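Road Freight Operations, Unit 6: Drivers' hours, rest and the fatigue argument
Handout to go with the second lecture. Tutor: Piret Venckus

Read this before the seminar, and bring the Gorkov depot sheets we gave out in March. If you've lost yours there are spares in the tray outside my office.

1. What the rules count

Hours rules count hours. That sounds too plain to write down, but most of the trouble in this unit comes from forgetting it. A rule that limits driving time tells you how long somebody may sit behind the wheel between breaks. It says very little about how tired that person was when they climbed in.

Keep three kinds of time apart in your notes:

Driving time: the vehicle is moving, or is held up in traffic with the driver at the controls.
Other work: loading, paperwork, walk-round checks, arguing at the gatehouse.
Rest: time the driver is free to use as they like.

Students lump the second in with the third every year. Waiting at a loading bay with your name on a list and a radio on your belt is hardly rest, whatever the planner's spreadsheet calls it.

2. Breakfast, sleep and the early start

The trade press is fond of advice about food. Eat slow carbohydrates, have toast before you set off, avoid the fried stuff at the truck stop. I've no quarrel with toast. I do doubt that it makes much odds to a driver who got up at 2.30 am for the third shift running, and I have yet to see a depot leaflet that gives a source for the claim that it does.
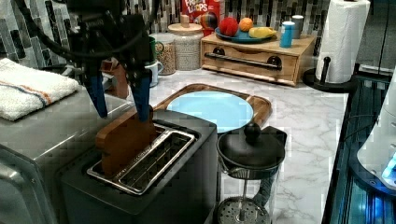 3. The Jotbridge figures

Jotbridge sells a cab monitoring system, and its brochure is on your reading list because it is a good specimen of its type. The main claim is that "fatigue events" fell by 82 per cent at a customer's site after the system went in. Before you write that in an essay, look at what sits under it.

The trial covered 15 drivers. They knew they were being watched. The count of events "before" came from drivers filling in a form at the end of a shift, and the count "after" came from the device. These are two different ways of counting two different things, and a drop from one to the other could mean almost anything. The brochure also doesn't say how long the trial ran. I wrote and asked, and was sent the brochure again.

None of which shows that the system is useless. It may be quite good. We can't tell from this.

4. The Muli depot logs

Better material, with its own holes. Saulius Jaunzems went through 3915 shift records from the Muli depot and marked every one where the gap between shifts was legal but started and ended at an odd hour. He found 321. His point was that a rest period of the right length, taken in broad daylight with children in the house, passes every check we have and may give the driver very little sleep.
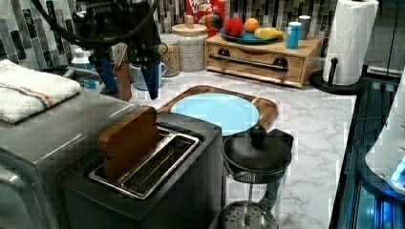 He is careful to say "may", and you should be as well. The logs record when people clocked off. They don't record when anyone went to bed. Several essays last year treated all 321 as proven cases of tired driving, and lost marks for it. What they are is a list of places to ask more questions, and the depot has so far not let anyone ask the drivers.

Note too that Muli runs mostly night trunking. Gorkov is day work with multiple drops, so don't carry the Muli share across and expect it to fit.

5. The Grorum scheme

Grorum Haulage replaced fixed start times with a points system. A start before 5 am costs points, as does moving a driver's start by more than two hours from one day to the next. When the points run out, the planner has to find someone else.

The managers like it. The drivers I spoke to were split, mainly over pay, as the early runs carry a bonus and some of them would sooner have the money. The weights given to each kind of start were settled in one afternoon and haven't been changed. Ask yourself why an early start should cost four points when a split break costs one. I couldn't get an answer.

6. For the seminar

Take one week of the Gorkov sheets and re-sort it under the three headings in section 1. Mark any entry you can't place.
Work out which drivers would have run out of points under the Grorum scheme (table on the back of the sheets).
Write half a page on what the Jotbridge trial would have needed in order to support its claim. Cost matters, so don't ask for a ten-year study.

Reading: chapter 4 of the course pack, and the Jaunzems notes up to the end of the second table. The part after that on shift bidding is for Unit 8.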